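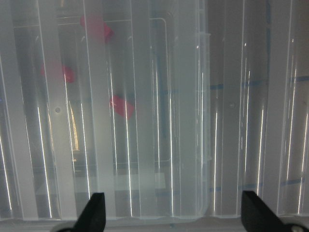 Figura 1. Vista de la cámara de muñeca: panel acanalado translúcido sobre un recipiente transparente con tres piezas rosas.

Aprendizaje por demostración. Apuntes de la sesión 4
Recogida de ejemplos: qué se guarda y qué se cree que se guarda

En la sesión anterior quedó pendiente la pregunta de Tane Ormsby: si tenemos muchas demostraciones, ¿por qué preocuparse por cada una? La respuesta corta es que «muchas» no significa gran cosa hasta que se sabe en qué se diferencian. El conjunto Noredlow, con el que trabajaremos en las prácticas, contiene 847 episodios. Se anuncia como variado. Conviene leer esa palabra con la misma desconfianza que un folleto de vivienda en obra.

4.1. Lo que ve la cámara y lo que sabe el operador

Volvamos a la figura 1. Las piezas se distinguen a través del plástico, pero no por igual: la más baja cae en buena parte en una franja clara y se ve nítida, mientras que las otras dos quedan parcialmente veladas por las bandas esmeriladas. Hay además reflejos blancos alargados sobre las nervaduras. Quien teleopera el brazo suele mirar la mesa desde otro ángulo, con los dos ojos y moviendo la cabeza. El modelo no. Si el operador decide con información que no queda registrada, el ejemplo enseña una acción cuya causa falta en los datos.

Es el problema más viejo de este campo y se sigue resolviendo a base de optimismo. En la literatura comercial se lee que «el modelo aprende a compensar». Puede ser. También puede aprender la posición media de la tapa en el laboratorio donde se grabó todo.

4.2. Materiales transparentes

Tres dificultades que hay que separar al revisar un episodio:

a) El contorno del objeto apenas contrasta con el fondo. En la figura, las líneas azules de la superficie se ven también a través del recipiente, más apagadas.
b) Los reflejos dependen de la luz y de la posición de la cámara. Con la cámara en la muñeca, cambian con el propio movimiento del brazo.
c) Los sensores de profundidad dan lecturas poco fiables en plástico transparente. Rellenar los huecos por interpolación produce mapas muy bonitos y bastante falsos.

Hamish Pearce propuso en clase descartar los episodios con reflejos fuertes. Es tentador y es un error: se limpia el conjunto justo de los casos que luego aparecerán en uso. Otra cosa es etiquetarlos, que cuesta más y por eso casi nadie lo hace.

4.3. Sobre el número de demostraciones

El informe interno de Candum sostiene que con 100 demostraciones por tarea basta. No dice con cuántas posiciones iniciales, ni cuántos operadores, ni si las pruebas se hicieron en la misma mesa. Sin esos datos la cifra no se puede discutir, y sospecho que para eso está escrita así.

En Noredlow, 670 episodios proceden de 2 operadores. Evangelia Lambrakis comparó las trayectorias y encontró que se reconoce a cada uno por la forma de frenar antes del contacto. Un modelo entrenado con eso imita también la manía — y nosotros lo llamamos «política aprendida».

4.4. Episodios fallidos

¿Se guardan? Depende de para qué. Para imitación directa, un fallo sin marcar es veneno. Para entrenar un detector de éxito, es lo que más falta hace. Lo que no sirve es la costumbre de borrar y repetir sin anotar nada, porque entonces la tasa de éxito del operador desaparece del registro y luego se compara el modelo con un humano perfecto que no existió.

Ojo también con las etiquetas puestas a partir de un solo fotograma. De la figura 1 se puede decir que hay dos dedos negros de pinza junto a la parte inferior del panel. No se puede decir si el agarre está por empezar, si acaba de soltarse o si salió bien. He visto anotaciones que afirmaban las tres cosas sobre imágenes parecidas.

4.5. Para la práctica

Elegid una tarea del conjunto y revisad los episodios con la herramienta Han. Anotad, para cada uno, qué información necesitaba el operador y en qué cámara aparece. Si no aparece en ninguna, escribidlo tal cual. Entregad la tabla y un párrafo en el que defendáis si el conjunto es variado o solo grande. No acepto gráficas de pérdida como argumento.

Lectura: el capítulo de Trudy Cosgrove sobre sesgo del operador. Es más optimista que yo; leed con calma su sección de limitaciones.

Compartir (2) · Comentarios (0)

Buscar en los apuntes… Ir

Entradas relacionadas
Sesión 3. Teleoperación y retardo
Sesión 5. Métricas que no miden
Esia: guía de acceso al laboratorio
Rochelle Doolan: notas sobre calibración de la cámara de muñeca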